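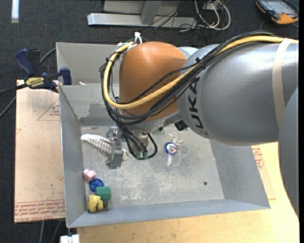

How do you get stuffed fabric bits out of a deep metal bin without wrecking them?
One at a time, from the top, holding the thick part and never a seam or a loose corner.

Right, quick version, typing this between loads.

What you want: a clean table or an old sheet, a damp cloth, two bags (keep / wash). Gloves if the bin's scratched up inside, bare metal snags everything.

1. Look before you pull. Striped and pale stuff shows every mark so that comes out first.

2. Get hold of the middle, where the stuffing is. Lift straight up. Slow. If it drags on the side, stop and go again, don't yank.

3. Let the floppy end hang a second over the bin. Crumbs, fluff, bits of thread all drop back in where you want them.

4. Down on the sheet, flat. Turn it over. Check seams. Split ones go in a seperate pile for mending, not the wash, or you'll be picking stuffing out of the filter til August.

5. Wipe the bin floor once it's clear. Old stains in the metal mostly won't shift, fine, just make sure nothing comes off on a white cloth. Sloping sides too, dust slides down and sits in the corners.

6. Dry it properly. Then refill, heavy things at the bottom, pale things last.

Britt-Marie Rustad asked about lining the bin. Yes, old pillowcase, cut open down one side. Change it when it looks grubby. I do mine every 5 weeks or so when I remeber.

Mending piles next time, got thread to buy first.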